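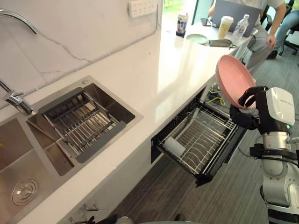

Figure 4. Dish drawer open, plate held above the wire rack. Sink and draining rack at left.

4.3 Loading and Unloading the Dish Drawer

This section applies to the Kirkia pull-out dish drawer fitted under a countertop next to a double sink. For fitting the drawer in the cabinet, see Section 2. For adjusting the runners, see Section 6.

Before first use

1. Pull the drawer out to the stop. Remove the transit clips from both runners and keep them with this manual.
2. Lift the wire rack straight up and out of the frame. Wash it in warm water with dish soap, then dry it with a soft cloth.
3. Wipe the inside of the frame with a damp cloth. Do not spray water or cleaner into the cabinet.
4. Put the rack back with the rows of tines pointing up. Press on each corner until it sits flat in the frame.
5. Close the drawer and open it again. The rack must not shift or rattle.

CAUTION: Wires and cables may run through the space behind the drawer. They must stay clear of the runners over the full travel. If the drawer stops short of the closed position, do not force it. Open it, switch off power to any circuit behind the cabinet, and check for a trapped cable.

Loading plates

1. Let washed plates drain before moving them to the drawer. A draining rack laid across one sink basin is suitable. The drawer has no drain outlet.
2. Open the drawer all the way. Plates loaded through a partly open drawer can strike the underside of the countertop.
3. Hold the plate by the rim and bring it over the rack on edge.
4. Lower the plate between two rows of tines until it rests on the base wires. Let go only when the plate stands without support.
5. Load from the back of the rack to the front. Face all plates the same way.
6. Close the drawer slowly with one hand in the center of the front.

Note: Plates with a raised rim need more room than flat plates. If the rims touch, leave one gap free between plates.

Note: The largest plate diameter for the standard rack is 228 mm. Larger plates may stand in the rack but will not clear the countertop when the drawer is closed. Use the Wernau wide rack for these.

Cups and small containers

The tines are spaced for plates. A cup placed among them can tip over and roll when the drawer moves. Where cups are to be kept in the drawer, fit the cup insert along the front of the rack and stand them upside down. Without the insert, keep cups elsewhere. Before closing the drawer, check that any item lying on its side is below the top of the frame.

Unloading

1. Open the drawer to the stop.
2. Take plates from the front first. Lift each one straight up until the lower edge is clear of the tines, then tilt it.
3. Do not slide a plate sideways along the tines. This marks matte glazes and can bend the wire.

Load limit

Do not load the drawer with more than 37 lb, including the rack. Do not lean on the open drawer or use it as a step. Close it before working at the sink.

Care

Wipe the frame weekly. Take out the rack and wash it once a month, or sooner if mineral spots appear on the tines. Do not use steel wool, scouring powder, or chlorine bleach. Check the runner screws after the first 200 openings and tighten them by hand if needed.

A bent tine can be straightened once with padded pliers. If it bends again, replace the rack.

Spare parts

Racks, cup inserts, and runner sets are supplied by Eyvindsson. Give the drawer width and the rack type when ordering. The rack type is stamped on the underside of the rear cross wire.

Section checked by Þórey Brøndum, March revision.

4.4 Removing the Drawer Front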